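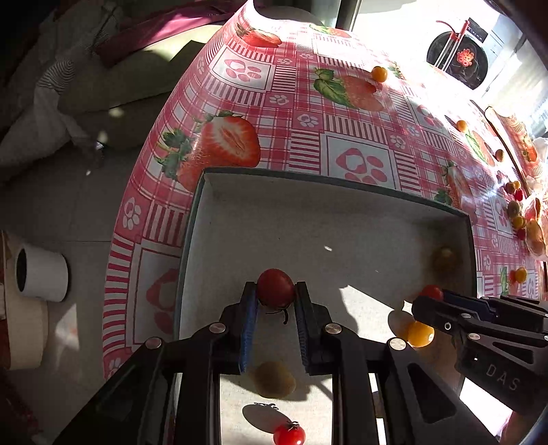 Section 4. Setting the grip force

Do this after the fingers are mounted and before you let the gripper near anything you plan to eat. The Storton build ships with its force limit set to 2000, a number chosen by someone who was holding a wrench.

You will need: one finished gripper (two if you built the pair), a shallow tray with a rim, and a supply of cherry tomatoes. Grapes work. Eggs also work, but read the caution first.

1. Check that the ridged side of each finger pad faces inward. Yes, it can go on the other way. Ask us how we know.

2. Open the Jindedik settings page and drop the force limit to 400.

3. Set the tray on a table and put a few tomatoes in it. Spread them out. A gripper that goes for one and gets two teaches you nothing.

4. Lower the open fingers over a tomato, one on each side, and close slowly. Stop when both pads touch.

5. Lift it a hand's width and wait around 3 seconds.

6. If it drops, raise the limit by one small step and go back to step 4. If it splits, lower the limit and find a paper towel.

7. When the same setting has held four tomatoes in a row, press Save. The Parry board forgets everything at power-off and feels no guilt about it.

Note: Pick by the sides of the fruit. The stem looks like a handle – it isn't one.

Note: If you are setting up a pair, tune each gripper separately. Copying the numbers across is tempting and gets you one good gripper and one juicer.

CAUTION: Keep your own fingers out of the jaws while the power is on. The force limit is only read when a move starts, so changing it halfway through a squeeze won't save you or the egg.

CAUTION: Wipe the pads before they dry. Tomato seeds set in the ridges like grout.

Finger alignment is covered in Section 3. If you skipped it, the Gistby bracket will be rattling by now.

We use cookies to remember your preferences and count visits. Accept all | Manage settings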